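Skolladley Community Kitchen: progress report to the Rahman Fund
2 May 2021
Prepared by Hongmei Kong, program coordinator

14 shares · 3 comments

Dear members of the Rahman Fund,

I am writing to report on the second part of our baking and preserving program, which your grant has supported until the end of March. I have tried to keep the report short, as you asked me last time.

We planned 100 places in the evening classes and we filled 80 of them. The missing 20 were nearly all in the bread class. It started at half past five, and many people who work in Drekirard cannot come home by that hour. From the next term the bread class will start at seven. The dumpling class and the jam class were both full, and for the jam class we had to keep a waiting list.

The recipe collection has gone better than we expected. We asked people in Skolladley to bring us recipes from their own families, written in any language. We received 102 recipes. Two neighbours helped with the translation from Polish and Portuguese, and I did the Chinese ones myself. The slow work is the testing. Many recipes say only "flour until it is enough" or "bake in a good oven", so we must cook each one at least twice before we can write down the amounts.

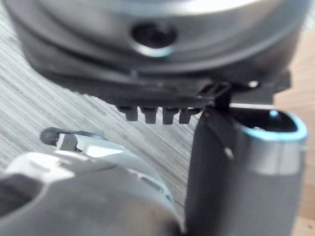 Up to now we have tested about half of the collection. The cakes and biscuits are finished. The pickles must wait, because some of them need six weeks in the jar before anybody can taste them. I would like to ask for your patience with this part. If you agree, we will deliver the printed booklet in spring colours as planned, but one term later.

On the budget, I have one change to report. The price of butter and sugar from Onitz went up during the winter, and we spent $226 more on ingredients than we had written in the plan. We covered this from the printing line, where nothing has been spent so far. No other line has moved. The receipts are attached in a separate envelope, in order of date.

The favourite evening of the term was the plum cake evening. Three grandmothers came with three different cakes, each with the same name, and there was a long and friendly discussion about cinnamon. We decided to print all three. I took a piece of each one home and my son ate them before I could make any notes, so those three had to be baked again.

For the next term we plan these things:

Move the bread class to seven o'clock.
Open a second jam class when the berries come.
Finish the testing of the soups and the pickles.
Ask two printers for a price for the booklet.

I would be grateful for your answer about the booklet date before we speak with the printers. You are also very welcome to visit us on any class evening. Please tell us if you do not eat nuts.

With kind regards,
Hongmei Kong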